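Lendeo Search Group

The Lendeo Search Group is a volunteer missing-persons team based in the river town of Lendeo. It is best known for the 2 searches it ran in the Warraich hills, the larger of which covered over 700 acres of steep, brushy ground and ended with a lost hiker found alive. Few teams of its size have handled terrain this rough!

Members train every November at the old Bestard mill, practicing map reading, night searching and radio calls. The group answered 171 callouts in its first decade, a remarkable record for a small town.
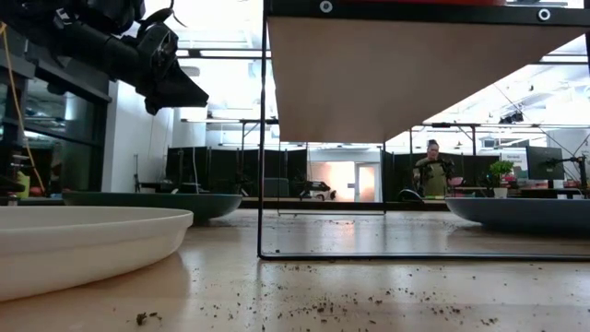 Hina Marwat has said that the radio work matters most, and that a tired searcher with a clear voice is worth more than a fast one. Her handbook on grid searching is still used in Lurent, where a sister team was formed on Jul 26, 2022, with Ehsan Bangash as its first coordinator.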